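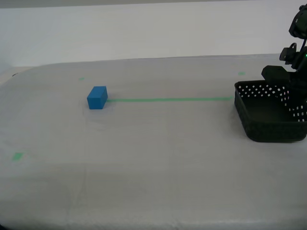 Table layout, 6 Dec 2022

Reset the block-and-basket table for the Sullton layout. Gray cloth down first, then the blue block to the left, then green tape from the right side of the block to the front left of the basket. Tape is there so the two go back on the same line after the table is cleared.

Block to basket along the tape: 163 mm by steel rule. Block long side front to back, as in the Dagdag sheet. The cloth still wrinkles. Pulling it tight shifts the tape, so I left it – will try clips at the table edge next time.

Basket is the black perforated one, used empty. Checked the plastic up close for cracks around the square holes before signing it off.

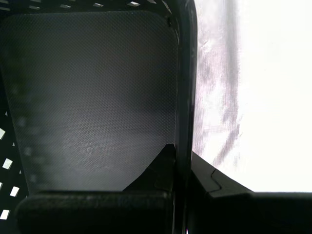
No cracks found by hand or by eye. Washed it anyway and weighed it on the bench scale three times, 31 g spread between readings, too much for that scale. Needs recalibrating before the February run.

Open items:
Order 6 more rolls of green tape, narrow width, from Pivis.
Replace cloth with a heavier one if clips do not hold it.
Log basket under part 1468 – the old Dandis label came off in the wash.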